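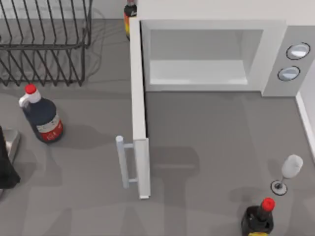 Why does popcorn pop?

Every popcorn kernel has a tiny drop of water locked up inside it. When the kernel gets hot enough, the water turns to steam, the steam pushes harder and harder on the shell, and - pop! - the whole thing bursts open and turns inside out.

Home | Food Science | Animals | Space | Ask Us

What is inside a kernel?

A popcorn kernel is a seed. If you planted it instead of eating it, it could grow into a corn plant taller than you are! Like lots of seeds, it has a baby plant inside (called the germ) and a big supply of food for that baby plant to grow on. The food is mostly starch, the same stuff that fills up potatoes and rice. Mixed in with the starch is a little bit of water.

Wrapped around all of this is the hull. The hull is the shiny yellow part, and it's also the bit that gets stuck in your teeth at the movies. It is very tough, and hardly any water can sneak out through it. Remember the hull, because it's the star of the story!

Getting hotter and hotter

Water boils at 212 degrees Fahrenheit, so you might think a kernel would pop right then. It doesn't! The hull holds on tight and keeps the steam trapped. Inside, the hard starch goes soft and gooey, a bit like hot jelly, and the steam keeps on pushing.

The hull finally cracks when the kernel gets to a whopping 350 degrees or more. All that squashed steam rushes out at once, and the gooey starch puffs up into foam. Then it cools down so fast that it sets into a crunchy white cloud. The fluffy part you eat is the inside of the seed, and the hull is left in little pieces in the middle.

Why does it make a noise?

Scientists wondered about this too. You might guess that the pop is the sound of the hull cracking, but it seems to come mostly from the steam bursting out. It's a little like pulling the cork out of a bottle, only much, much smaller.

Butterflies and mushrooms

Next time you have a bowl of popcorn, look closely at the shapes before you gobble them up. Pieces with wings sticking out every which way are called butterfly popcorn (some people say snowflake). Round ones like little balls are called mushroom popcorn. Candy makers love the mushroom kind, as it doesn't break so easily when it gets stirred into sticky caramel.

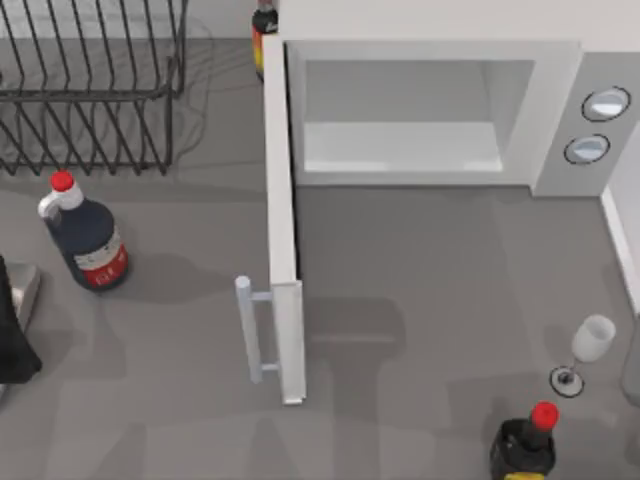

What about the ones that don't pop?

The hard kernels at the bottom of the bowl are sometimes called old maids, or duds. Some of them have a tiny crack in the hull, so the steam leaks away before it can build up. Others have dried out too much and have no steam to make! That's why popcorn should live in a jar with a tight lid.

Can any corn do it?

Try it with sweet corn, the kind you eat off the cob, and you'll be waiting a very long time. Its hull isn't strong enough to hold the steam in. Popcorn is its own special type of corn, and people in the Americas have been popping it for thousands of years - way more than 2,000! They had no movies to go with it, but I bet they still fought over the last handful.

Words to know

Germ - the part of a seed that can grow into a new plant
Hull - the tough outer coat of a kernel
Starch - the food a plant stores up in its seeds
Steam - water that has turned into a gas

Contact Esmont Kids' Science Pages | Copyright Esmont | Back to top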